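Two grippers and one old bin

I spent most of August swapping fingers on the KUKA, going back and forth between the Grutov pair and the Kemia pair, and I promised a few of you I'd write it up before I forgot everything. So here we are, coffee in hand! The test is simple enough — toss in a mix of hard, soft and awkward things, let it pick, write down what it drops. I logged 2,265 attempts in all, with 1,117 of them on the Grutov set.
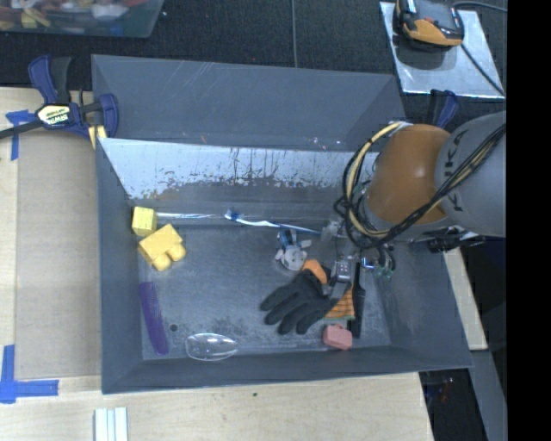
Nnamdi Bassey wrote back that drop counts alone are a bit unfair, and that I ought to score soft items separately, as a glove will forgive a sloppy approach that a toothbrush never would. I think he's right, and I've started re-sorting the log that way (slowly, in the evenings).

For now I lean toward the Kemia fingers for thin things and the Grutov ones for blocks. Swapping takes five minutes once the cables are out of the way — longer if I've misplaced the hex key again.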